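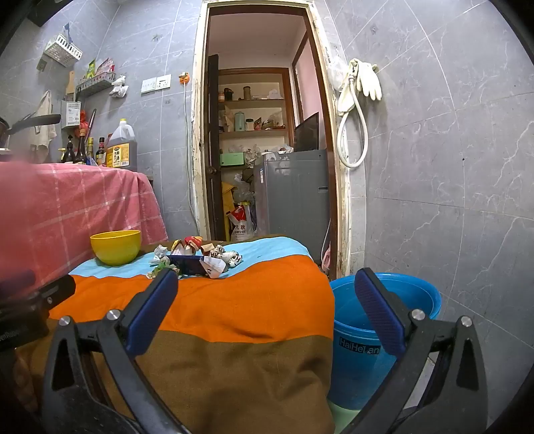
Temba 310 Dash Receiver: Fit and Sound

The Temba 310 is a double-height radio for older cars, sold with a trim ring and a 149-page manual. I fitted mine in a hatchback using an Oken wiring adapter. The harness matched color for color except the reverse lead, which had to be spliced.

Start-up takes six seconds. Phone calls are clear at highway speed. The equalizer has 5 bands, and the lowest one muddies the door speakers if raised past the midpoint. Steering wheel buttons worked after one pass through the setup menu, apart from mute.

The screen washes out in direct sun. Radio reception is weaker than on the Desance unit it replaced.

Reviewed by Pravesh Dlamini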